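Mitspielerinnen und Mitspieler gesucht: Offenes Improvisationsorchester in Pillville

Dienstag, 24. Januar 2023

Das Ensemble Jevach sucht für seine neue Arbeitsphase Musikerinnen und Musiker, die gern frei improvisieren oder es lernen möchten. Wir proben ab Februar wieder jede Woche im Saal Nevia in Pillville. Geplant sind 13 Proben und zum Schluss ein Konzert von 60 Minuten, das wir auch aufnehmen.

Ich heiße Chia-hao Chang, ich spiele Bassklarinette und leite das Ensemble. Deutsch ist meine dritte Sprache, deshalb bitte ich um Verständnis, wenn manches in dieser Ausschreibung etwas steif klingt. In den Proben wird ohnehin viel mehr gespielt als geredet.

Wen wir suchen

Im Moment sind wir stark bei den Holzbläsern und schwach bei den tiefen Instrumenten. Am dringendsten brauchen wir einen Kontrabass oder ein Cello. Sehr willkommen sind außerdem Posaune, Tuba, Bratsche, Vibraphon und eine zweite Person am Schlagzeug, die leise spielen kann. Stimmen nehmen wir auch auf, wenn die Sängerin oder der Sänger bereit ist, längere Zeit ohne Text zu arbeiten. Für Saxophon haben wir eine Warteliste. Wer Saxophon und noch ein anderes Instrument spielt, soll bitte beides angeben.

E-Gitarre und Elektronik sind möglich. Der Saal hat aber nur eine kleine Anlage, und die Verstärker müssen selbst mitgebracht werden. Ein Flügel ist vorhanden, er wird zweimal im Jahr gestimmt. Präparieren ist nur mit Filz, Papier und Gummi erlaubt, Schrauben leider nicht.

Ein Musikstudium verlangen wir nicht. Man sollte sein Instrument so gut kennen, dass man einen Ton lange und ruhig halten kann, auch sehr leise. Noten lesen hilft bei den zwei grafischen Partituren, die wir in dieser Phase spielen, ist aber keine Bedingung. Das Mindestalter ist 16 Jahre, nach oben gibt es keine Grenze. Die meisten von uns haben einen anderen Beruf und kommen nach der Arbeit zur Probe.

Wie wir arbeiten

Jede Probe beginnt mit einem kurzen Stück im Tutti ohne Absprache. Danach teilen wir uns in kleine Gruppen, meistens Duos und Trios, und spielen Stücke von höchstens 5 Minuten Dauer. Die anderen hören zu. Nach jedem Stück ist erst einmal Stille, dann sagt jemand etwas dazu oder auch nicht. Ich lege Wert darauf, dass wir über das Gehörte sprechen und nicht über die Person, die gespielt hat.

In der zweiten Hälfte arbeiten wir mit Dirigierzeichen. Es gibt bei uns ein eigenes System mit wenigen Handzeichen, das in den letzten Jahren langsam gewachsen ist. Man lernt es beim Spielen, und eine Übersicht als PDF schicken wir nach der Zusage. Jedes Mitglied darf das Orchester dirigieren, aber es muss nicht sein.

Für das Konzert ist ein langer Bogen ohne Pause vorgesehen. Den Anfang macht ein Stück von mir mit dem Arbeitstitel »Kuo«, es besteht aus vier Liegeklängen und sehr vielen Pausen. Danach ist alles offen — auch die Reihenfolge der Besetzungen, die wir erst am Konzerttag auslosen.

Proben und Ort

Wir treffen uns donnerstags von 19 bis 21.30 Uhr im Saal Nevia, zweiter Stock. Einen Aufzug gibt es, er ist für einen Kontrabass groß genug, für eine Pauke nicht. Stühle und Notenständer sind da. Bitte bringt Hausschuhe oder saubere Schuhe mit, der Holzboden ist frisch geölt. Instrumente können im Schrank neben der Bühne über Nacht bleiben, eine Versicherung dafür haben wir jedoch nicht.

Von den Proben darf man zwei versäumen. Die letzten beiden vor dem Konzert sind für alle verbindlich. Wer schon jetzt weiß, dass er im April länger verreist, sollte besser auf die nächste Phase im Herbst warten.

Kosten und Honorar

Der Beitrag für die ganze Arbeitsphase beträgt 40 Euro und wird für die Saalmiete verwendet. Wer das nicht zahlen kann, schreibt einen Satz dazu in die Bewerbung, dann entfällt er. Ein Honorar für das Konzert können wir nicht versprechen. Der Eintritt ist frei mit Hutkasse, und was im Hut liegt, wird unter allen Mitwirkenden gleich geteilt. Fahrtkosten übernehmen wir nicht.

Die Aufnahme stellen wir später als Download bereit. Alle Mitwirkenden werden mit Namen genannt und bekommen die Dateien auch unbearbeitet. Vor der Veröffentlichung fragen wir jede Person einzeln, ob sie einverstanden ist. Gibt es bei einem Abschnitt Einwände, so lassen wir ihn weg. 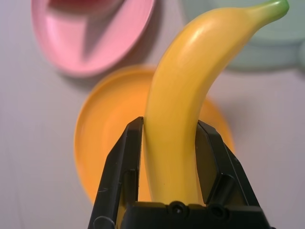
Lesezeit: 4 Minuten

Bewerbung

Bitte schickt uns eine E-Mail mit folgenden Angaben:

Name, Wohnort und Telefonnummer
Instrument oder Instrumente
ein paar Sätze über eure bisherige Erfahrung, auch wenn es wenig ist
eine Aufnahme von zwei bis drei Minuten, allein gespielt
ob ihr einen Verstärker oder einen anderen Stromanschluss braucht

Die Aufnahme darf mit dem Telefon gemacht sein. Wir hören nicht auf die Qualität des Mikrofons. Bitte keine Stücke mit Playback und keine Videos, die aus mehreren Konzerten geschnitten sind. Am liebsten ist uns eine einzige Improvisation ohne Schnitt, auch mit Stellen, die euch selbst nicht so gut gefallen.

Die Adresse lautet wie immer: Ensemble Jevach, Kennwort »Orchester«, über das Kontaktformular auf dieser Seite oder per E-Mail an das Büro. Größere Dateien bitte nur als Link. Bewerbungen nehmen wir bis Ende der ersten Februarwoche an, und eine Antwort bekommt jede Person, auch bei einer Absage.

Wer unsicher ist, kann vorher zu einer offenen Probe kommen. Sie findet am ersten Donnerstag im Februar statt, zur üblichen Uhrzeit. Man darf mitspielen oder nur zuhören. Eine Anmeldung ist dafür nicht nötig, aber mit großen Instrumenten wäre es freundlich, wenn ihr euch kurz meldet, damit wir den Platz freihalten — der Saal ist schmaler, als er auf dem Plan aussieht.

Fragen zur Musik beantworte ich gern selbst, am besten schriftlich. Am Telefon bin ich vormittags schwer zu erreichen, weil ich dann unterrichte.

Chia-hao Chang
Ensemble Jevach, Pillville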